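# Panlow Beaded Braid Hairpiece

I've been making these since April, and the beaded one is the piece people write to me about the most, so it finally gets its own page. It's a black hairpiece with a braided, beaded top and a smooth, loose tail. You put it on over your own ponytail or bun, tuck in whatever is sticking out, and you're ready for a birthday party or picture day or just the grocery store (no judgment, I've worn mine to the grocery store).

The fiber is synthetic. I tried a couple of kinds before I settled on the one from Singhal, which is softer than what I started with and doesn't get that squeaky doll-hair feel. It does shed a few strands when it's new. Give it a light shake and a pass with your fingers and it calms down after a wear or two.

The beads are the fun part! I go for bright mixed colors, and I don't follow a chart, so no two pieces come out the same. If you have your heart set on certain colors, put them in the order note and I'll pull from what's in the drawer. Purple and pink I nearly always have. Green runs out on me constantly.

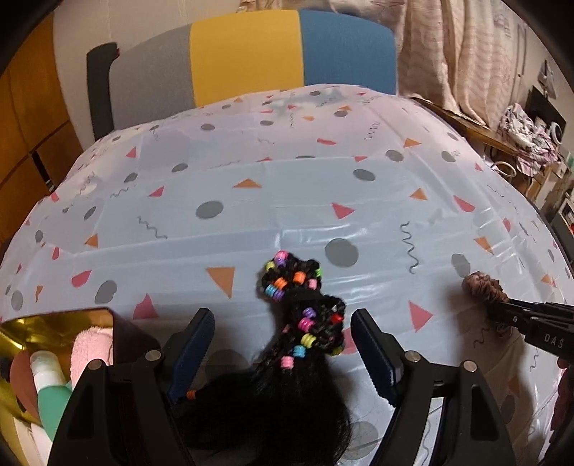
I get asked a lot whether the beads slide off. They're ribbed, so they grip the braid better than the plain shiny kind -- I switched over after one too many customers found a bead in the car seat. If one does work loose, push it back up the braid and slip a small clear elastic underneath. I tuck 2 spare elastics in every bag for exactly that.

**Putting it on**

Start with your hair pulled back snug. Pin the base of the piece down first, then wrap or loop the braided part however you like it. I like it bunched up round with a plain black band under it, and the rest hanging free. My niece wears hers straight down and swings it at people.

**Washing**

Cool water and a drop of gentle shampoo in the sink, swish, rinse, and lay it flat on a towel. Please don't wring it. Keep it away from curling irons and the dryer, too. Comb only the loose tail, from the ends up, and leave the braids alone.

**Ordering**

- Item number: 2120
- Color: black, mixed beads
- Weight: 160 grams
- Price: $30, spare elastics included
- Made by: me, at the Ruderstead shop

If you'd like extra beads, a small bag of the Pludano mix can go in with your order. Just ask, it isn't in the online cart yet.

Returns are fine if it hasn't been worn. Once it's been in somebody's hair I can't take it back, but if a braid comes undone in the first month, mail it to me and I'll redo it for free. Wholesale questions go to Tanner Lachance at the front counter -- he handles all of that and he's much quicker with email than I am.

Page updated August 22, 2023. The item number changed with this update, so if you're reordering from an old receipt, use the one listed here.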